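Clermont Odds and Ends - README

14 comments | Share | Save

Updated Sep 13, 2025

Hi, and thanks for downloading! The folder holds my written list of small household things that live in metal bins, plus the notes I keep while sorting them. I started it in April as one very long text file, and it grew until I couldn't find anything in it, so now it's a proper table with a README (you're reading it).

The list covers 133 objects. Bottles, little containers, toys, caps and lids, flat boxy things, soft things, plus a pile of parts that came off something else and never went back on. If you like reading other people's junk drawer inventories, you're going to have a nice evening.

## What's in the folder

objects.csv - the main list, one row per object
bins.csv - one row per bin, with notes on the walls and floor
words.txt - the color and shape words I allow myself, with my grumbling about each
old_list.txt - the April version, kept for sentimental reasons, please don't use it for anything

## The columns

object_id is a plain running number. Numbers don't get reused, so if a toy goes to the thrift store its number goes with it.

short_name is what I'd call the thing if I had to ask somebody to hand it to me. "Red-orange bottle" is a good short name. "Misc item" is a terrible one, and I got rid of all of those over one long weekend with the Nuder label maker and a pot of coffee.

color_main and color_second are picked from words.txt. Blue gave me the most trouble! I have blue, dark blue, slate blue and blue-violet, and I still go back and forth on a few rows. A blue thing in a blue-grey bin looks like a different blue thing once you put it on the kitchen table. I do all my colors at the kitchen table now, in the morning, next to the same sheet of white paper.

shape is one or two words. Rounded, boxy, flat, pointed, bumpy. Bumpy is really a texture, I know, but it's the first word out of anybody's mouth with half of the toys, so it stays in.

rests_on is how the thing settles when you just let go of it: side, face, end or whatever. Bottles nearly always get "side."

loose_part is yes or no. A cap that screws off counts as yes. A cap that's on for good is a no.

notes is free text and gets pretty rambling. Sorry in advance.

## About the bins

There are 4 bins in bins.csv, all open-topped metal. I bought liners for them from Liew and then took the liners right back out, they bunched up in the corners and swallowed anything small. Bare metal is noisier but I like it a lot better. You can see what you've got.

The paint does take a beating. Scratches on the floor, chipped patches up the walls, cloudy marks that look like dust and won't wipe away. I put all of that in the wall_notes column, partly for completeness and partly so I'd quit trying to scrub it off. A pale scuff can fool you into thinking there's a scrap of paper lying there, so it's worth knowing where the bad spots are.

As for how things get mixed, I don't arrange anything by type. A bottle can be on its side along the front wall with a bumpy blue toy and a little white container back by the far one, and flat black things can end up next to pointed ones. I tried a version with all the bottles together and all the toys together and it was tidy and dull, and a lot less useful for testing whether my short names made any sense.
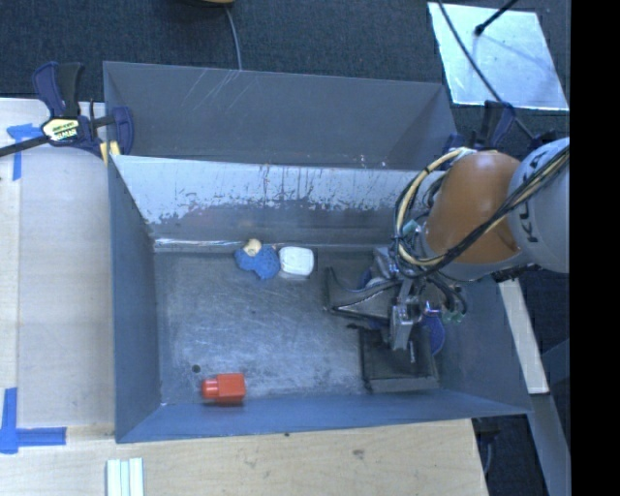 One commenter on the old list wrote that I should forget colors altogether and sort by how a thing sits, with everything that rolls in one bin and everything that stays put in another, and that my color words would start to matter a lot less after that. I've thought about that comment more than I'd like to admit. I did try it for a week with the bottles. The boxy ones don't roll, the round ones do, and then there are the ones that roll half a turn and stop, and I ended up with a third category called "sort of," at which point I gave up and went back to my blues. But the rests_on column came straight out of that suggestion, so thank you, whoever you are!

## Where the things came from

Mostly my own house. A box of toys came from a yard sale in Trernstead, and those are the 29 rows with "T" in the source column. They're the ones with the strangest shapes and I'm very fond of them. The rest are kitchen, bathroom and garage.

Nothing sharp is on the list. Pointed is fine, sharp is not. Nothing with food left in it either - I rinse the bottles and let them sit upside down overnight before they get a number.

## Known problems

- 40 rows have no color_second. Some of those things really are one color. Others I just haven't gotten to.
- "Container" and "box" overlap. I say container if it has rounded corners and box if it doesn't, except in the first few rows, where I hadn't made up my mind.
- Dark grey and black are mixed up all over the place. If you need them kept apart, go through the rows yourself. I'd trust your eyes over my April typing.
- No measurements. I own a ruler, I just don't enjoy it.
- Parts that travel in a tangle are one row. I know some people would split them up. Pulling the tangle apart every time got old fast.

## Using it

Take it, change it, rename everything. If you're making your own list, my advice is to write the short names first, all in one sitting, and do the colors on another day. Read the names out loud to somebody who hasn't seen the pile and have them fetch things for you. You'll find the bad names within minutes. (Mine was "the grey one." There were so many grey ones.)

If you keep bins of your own, give yourself more floor than you think you need. Piles are fun to dig through, but the small flat stuff slides underneath and then it's missing for a month.

## Changes since the last version

Added bins.csv. Split "blue" into the four blues. Dropped the column for where I'd last seen each object, which was wrong by lunchtime every single day. Fixed a bunch of spelling. Moved the lids in with the caps - they're close enough, and I was tired of deciding.

Next up is probably the soft things, which have hardly any notes at all. Send corrections through the comment box and tell me the object_id, please, or I'll never find the row.

14 comments | 6 shares

© Clermont Odds and Ends | Contact | Back to top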